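Home | Boards | Staff Room | Log in

Pliment training days: worth the sub coverage?

chalkdust_11
Our district bought two days of Pliment coaching for December. I'm told it will "realign our practice." My practice is 429 worksheets and a working stapler. Has anyone sat through it?

mapleroom
Wernville did it last year. Day one is a scope and sequence chart. Day two is the same chart with arrows. Lunch was good, though.

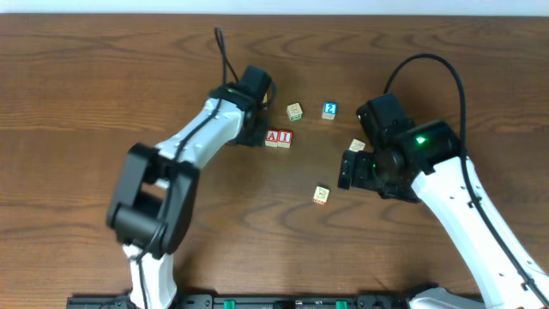 Re: Pliment training days

gradebook_gus
Unfair. The arrows were the useful part. We found out fourth and fifth grade were both teaching fractions from scratch, and had been for years. I'd take it over Mirden, who mailed us a 234-page binder and wished us luck.

mapleroom
You could have found that out by walking across the hall, Gus.

gradebook_gus
I don't walk across the hall. They have the loud class.

chalkdust_11
So the coaching is a very expensive hallway. Noted. I did ask whether the coach visits classrooms, and the office says yes, for 11 minutes each. 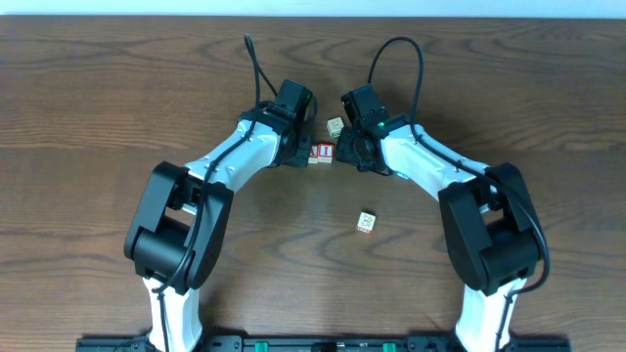 I'd like to know what happens in minute 12, but the schedule has a coffee break there. Has anyone tried Koyama instead?

second_bell
We had Koyama. Same chart, no lunch.

Posted 2 Jun 2020 | 2 shares

Recent threads
Who took the laminator
Advisory period ideas
Sub plans that survive a sub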